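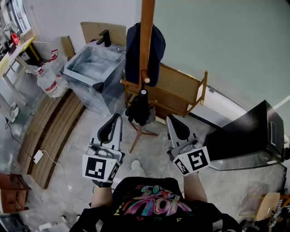 Murnent is pricing a second set of hand-held grippers for the Grenero room, and this page collects what we know so far for the people who sign off on the order. We own one working pair. Both grippers have the same design, gray and white plastic with a dark curved finger pad at the tip and a marker cube mounted on the back, and we want the new set to match so pads and cubes can be swapped between them. The coat stand task, with a jacket and a closed umbrella hung on the pole, is one of 14 household tasks on the list for this year.

Grippers
Two quotes are in, one from Liepiņa and one from Ollo. Both cover 4 grippers, sold as left and right pairs. Liepiņa includes the marker cubes. Ollo lists them as a separate line, so please compare totals and ignore the unit price.

Finger pads
These are the part we expect to replace most often. The budget has 6 spare pads in it. If the supplier sells them only in larger packs, we will take the larger pack and move the difference out of the furniture line.

Marker cubes
Printed faces scuff and have to be redone. We can print the patterns ourselves, but the blank cubes need to come from whoever supplies the grippers so the mounts fit. Ask for mounting screws on the same quote.

Gloves
Black, in medium and large. Buy locally.

Room and furniture
The coat stand stays. Still to buy are a folding table, a drying rack and a floor lamp, all secondhand if possible. Power on the gray concrete floor runs on loose cable at the moment, and a cable cover is in the budget.

Timing
Delivery is quoted at some 3 weeks from either supplier. We would like the full set in use by June.

Page updated 2025-02-10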